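Search products, parts, manuals Go

Tadeck Household Work Rules Kit
For robot arms that have been let into somebody's home 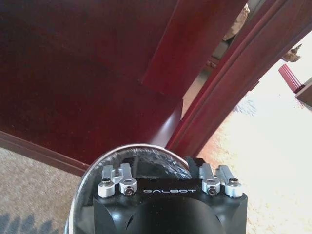
What you get

A laminated rule card, a spiral-bound log book of 628 entries and 11 colour-coded keep-out markers. The rules are the ones Iletti's service crews work to, rewritten so they can be read without a lie-down.

The rules people skip

Bins come first. A plastic liner is thin, shiny and fond of fingers, so the card sets a slow approach over any lined container and a full stop before the gripper goes below the rim. Go in straight. Come out straight. If the liner comes too, stop and log it, however funny it was.

Doors get 2 rules. Fix any open leaf in place before work starts, and keep the arm's path clear of the door frame. Lacquered timber remembers everything.

Check the gripper screws at the start of each shift and again after any bump, including the ones described as "barely a bump."

Bright floors need a test pass at low speed. So does carpet, especially where it meets a baseboard.

Ordering

Kits leave our Morris warehouse within 7 working days. Refill log books are sold separately, and the grey cover has been discontinued. It showed every fingerprint.

Related items
Tiseck Floor Marker Tape
Tadeck Stop Button Lanyard
Iletti Gripper Check Sheets, pad
Rule Card, replacement

Last updated 7/18/22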